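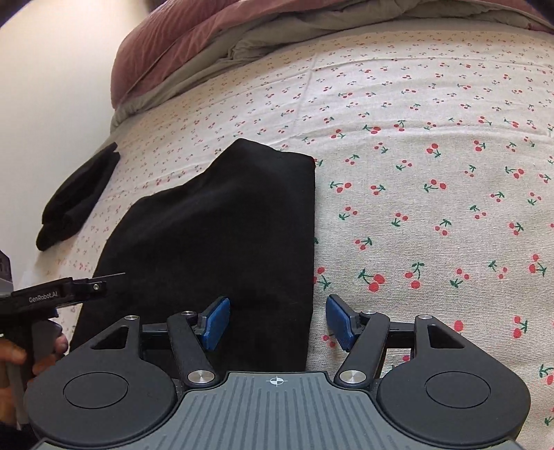

Pince portative : ouverture mesurée fausse sur tissu noir mat, épisodes rejetés

Posté par Kamil Koubek dans Manipulation de textiles > Pannes et diagnostics
7 oct. 2026

Bonjour,

Deux pinces portatives, une par main, tâche de pliage de vêtements sur un lit. Doigts à patins bleus, caméra embarquée au-dessus du corps de pince, ouverture estimée par vision à partir de la position des deux patins dans l'image. Enregistrement et contrôle des épisodes sous Plurgate.

Le défaut : sur vêtement noir, l'ouverture de la pince droite saute par moments à la valeur maximale alors que les doigts sont fermés sur le tissu. Durée de deux à sept images, puis retour à la normale. Plurgate marque l'épisode « discontinuité ouverture » et le rejette. Sur 2 299 épisodes, 256 sont partis de cette façon. Avec un vêtement clair sur le même drap (fond crème, petites cerises rouges à feuilles vertes), aucun rejet.

Déjà fait :
- vis de pivot des deux bras resserrées, pas de jeu perceptible
- patins nettoyés à l'alcool isopropylique
- étalonnage ouvert/fermé refait trois fois
- échange des pinces gauche et droite : le défaut reste à droite

Ce dernier point m'oriente vers autre chose que la mécanique, la main droite étant celle qui saisit le bord du vêtement dans notre protocole. Je ne vois pas quel paramètre toucher. Quelqu'un a-t-il rencontré ce cas ?

Maite Villanueva

Vérifiez le câble. Chez nous un faux contact donnait exactement ce genre de saut.

 Kamil Koubek : L'ouverture n'est pas lue par un codeur, il n'y a pas de câble dans la chaîne de mesure en dehors de celui de la caméra. Aucune image perdue dans le journal.

Unnur Thoroddsen

L'échange gauche/droite exclut en effet le matériel. Je regarderais l'exposition et la segmentation des patins, dans cet ordre.

1. Exposition. En automatique, un vêtement noir qui occupe une grande part du champ fait monter le gain. Le drap clair sature, et le bleu des patins perd en saturation. Si votre seuil est réglé sur la saturation, le patin passe dessous pendant quelques images. Passez en exposition fixe, réglée sur le drap et non sur le vêtement, et refaites une série courte.

2. Valeur de repli. Quand un seul patin est détecté, certaines configurations renvoient la butée d'ouverture au lieu de conserver la dernière valeur valide. Cela correspond à votre saut au maximum. Dans le fichier de configuration, cherchez le comportement en cas de perte de détection et mettez « invalide ». Ne mettez pas « dernière valeur » : le défaut disparaît du contrôle mais reste dans les données.

3. Occultation. À la fermeture, un pli peut recouvrir le patin. Le backing noir sur tissu noir n'offre plus de contour pour rattraper la détection. Un liseré clair mat sur le support des patins suffit en général. Refaire l'étalonnage après la pose.

Côté sécurité, si ces données servent ensuite à commander un bras, coupez la relecture automatique tant que le point 2 n'est pas traité. Une consigne d'ouverture maximale en cours de levage lâche la pièce. Nous avons perdu un après-midi là-dessus avec une charge plus lourde qu'un vêtement.

 Kamil Koubek : Exposition fixe : les sauts sont nettement moins fréquents. Le repli était bien sur la butée, corrigé. Il reste quelques pertes à la fermeture, je commande le liseré.

Levente Szilágyi

Même chose avec des chaussettes noires. J'ai changé de chaussettes. Pour les épisodes déjà rejetés, gardez les vidéos brutes : l'ouverture se recalcule hors ligne si le patin est encore visible.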